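Mirkthorpe's comic fair moves to the bus depot

Mirkthorpe will have its comic and games fair again this May, and this time it will have a roof. After two years in a marquee that let in the rain and, on one memorable afternoon, a goose, the Indik Weekender is moving to the old bus depot on Station Road.

The depot holds 2,726 people, according to the fire certificate. Last year's fair sold 400 tickets, so queues are not expected to trouble the ring road. Organisers say the extra room will allow for wider aisles, which should please anyone who spent last May wedged between a stall of second-hand manga and a man in full dragon wings.

Top of the bill is the Finnish comic artist Pentti Ojala, whose long-running series Zaltotel follows a lighthouse keeper on a planet without any sea. It has reached issue 226 and he has yet to see a ship. Ojala will sign copies from 11am and give a talk after lunch called "Where This Is All Going", a title his readers are treating with caution.

"I have promised an ending many times," he said by phone. "I am coming to Mirkthorpe to promise it again."

The costume parade sets off from the depot's inspection pits at 2pm, goes once round the market square and comes back by way of the chip shop. Rules have been tightened. Swords must be foam, stilts must be declared at the door, and no costume may be wider than the ticket barrier, a rule the dragon has already asked to have looked at again. Prizes go to best homemade outfit, best group and best under-tens. The prize for most accurate costume has been dropped, as the judging took until dark last year and two of the entrants still aren't speaking.

Upstairs in what used to be the drivers' canteen there will be board games all day, with tables for beginners and a league for people who bring their own dice in a locked case. Pimentel, the co-operative farming game that had families arguing over irrigation at Christmas, gets its own corner and a new expansion, which adds drought.
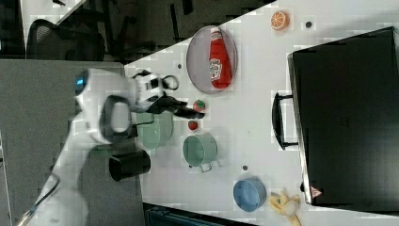 A robot arm and two small red toy fruits on a white tabletop.

The film room will run old science fiction serials from 10am until closing, in the right order, after complaints. Sandwiches and tea are on sale in the former ticket office. There is no cash machine on site and the nearest one, outside the post office, has its moods.

Doors open at 9.30am and close at 6pm. Tickets are on sale now from Mirkthorpe library and the Indik shop on Tanner's Row, and under-fives get in free. Parking is limited, and for the time being no buses stop at the bus depot.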